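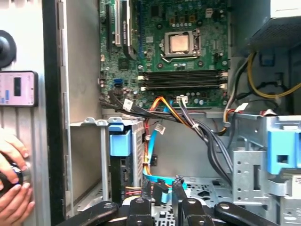 Wrist camera, Killitz hand, PC teardown bench. Cooler off, memory slots next.

Re: Killitz or Wekard for the teardown cell?

Oľga Malý wrote on June 29, 2023:
> Before I sign for a second Killitz, has anyone run it inside a real
> case? The Wekard two-jaw looked fine to me in March, and it costs
> less than my car. Also, which controller are you on?

Oľga,

Yes, and I have opinions. The Killitz fingers are lovely in open air. Inside a tower they behave like a guest at a narrow buffet. Getting to the memory clips is fine if you come in from above. Going in low, between the drive bays, it wants to shake hands with every cable in the building. I now run the close at roughly 5 percent speed there and keep my hand near the stop button.

The Wekard fits the gap better but can't hold anything round. Knobs, for instance, remain a job for human hands.

Controller is the Kadlec. The Trereck was faster on paper, and on paper is where it stayed — two firmware updates and it still lost the wrist camera whenever the arm folded back.

If it were my money I'd keep one of each and swap. The tool changer takes two minutes, or longer if you've put the adapter plate somewhere safe. Mine is somewhere very safe.

Happy to send the finger offsets if you want them.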